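Chapter 11
Messaging Services and the Movement of Data

By the end of this chapter, students should be able to describe how a message travels between two devices, and explain why a service may hold a message before delivering it.
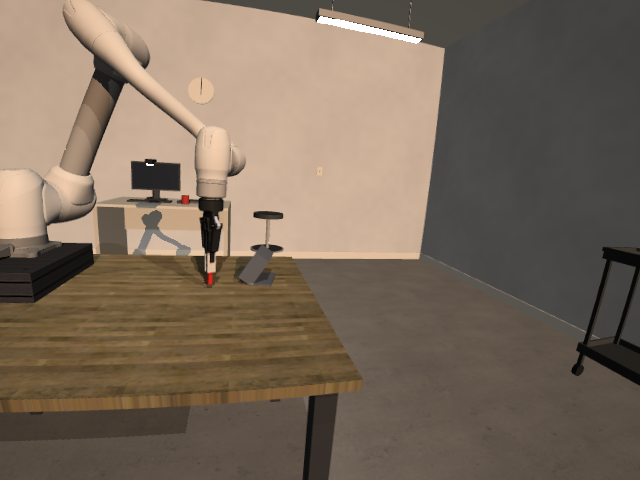
Figure 11.1 A robot arm mounted at the end of a wooden table (computer rendering).

A text message seems to pass straight from one person to another. In most services it first goes to a server, which checks the address and places the message in a queue. If the receiving device is switched off, the message stays in the queue until the device reconnects.
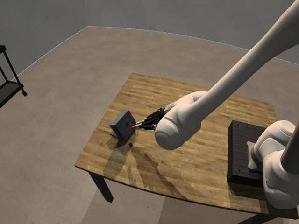
11.1 The Dollgate service

Dollgate began as a staff messaging program at the Manríquez library network, where Kaja Vanags and Damian Pawlak wrote the first version for 296 users. Each message was limited to 1736 characters – a figure chosen to suit the older handsets then in use.

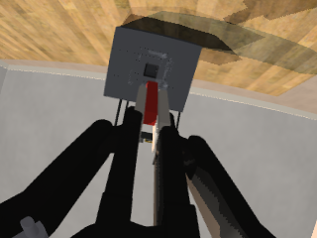 Figure 11.2 Gripper, red block and panel with a square opening (computer rendering).

The server tried to deliver each waiting message every 20 seconds. This worked well until September, when a second branch joined and the queue grew faster than it could be cleared.

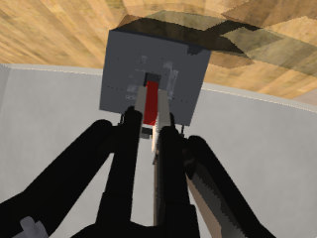

Pawlak proposed a longer interval between attempts. Vanags favoured having each device tell the server when it was ready, and her design was adopted. Section 11.2 compares the two methods and their effect on battery life.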